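Running track surfaces
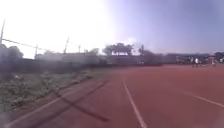

White lane lines on a reddish-brown running track, with trees beyond.

A running track is a prepared surface for foot races, usually laid out as an oval with two straights and two bends. I've been adding to this entry on and off since I took up the 400 metres far too late in life, so forgive me if it leans towards the stuff I find interesting (mostly what's under your feet!).

Early tracks

The first tracks I know anything about were grass, and plenty of schools still mark one out every summer. Then came cinders, the burnt leftovers from boilers and furnaces, raked and rolled flat. Cinders drained fairly well but got churned up by the inside lane, and anybody who fell on them came up with black grit in both knees. My old coach, Brendan Ó Néill, learned to run on cinders and still talks about digging his own starting holes with a trowel, which he carried in his kit bag with his spikes.

Synthetic surfaces

Rubbery all-weather tracks took over in the second half of the twentieth century. Most have a base of tarmac with a layer of rubber granules on top, held together with polyurethane. There are lots of ways of building one up, but the two I hear about most are:

Porous: water soaks down through the rubber and runs away underneath. Cheaper, and common at clubs and schools.
Solid: the surface is sealed, so rain has to run off the side. It costs more and feels firmer, and sprinters tend to love it.

Colour

Brick red is the one everybody pictures, and I think it's partly a hangover from the days of crushed brick and shale. Blue has become popular too, and I've raced on a green one at Trindura that made me feel faintly seasick on the bends.

Lanes and distances

A standard outdoor track is 400 metres round, measured in lane one. The outer lanes are longer, hence the staggered start, and it took me an embarrassing number of races to stop panicking about the person who seemed to be miles ahead of me.

Wear and care

Lane one always goes first. Our club asks people to do their warm-ups further out, and we get up to 600 runners through in a busy August, so it does matter. Moss, leaves and long spikes are the usual enemies. A wash and a fresh coat of line paint make an old track look loads better, though they won't mend a soft patch.

See also: Cinder track, Starting blocks, Steeplechase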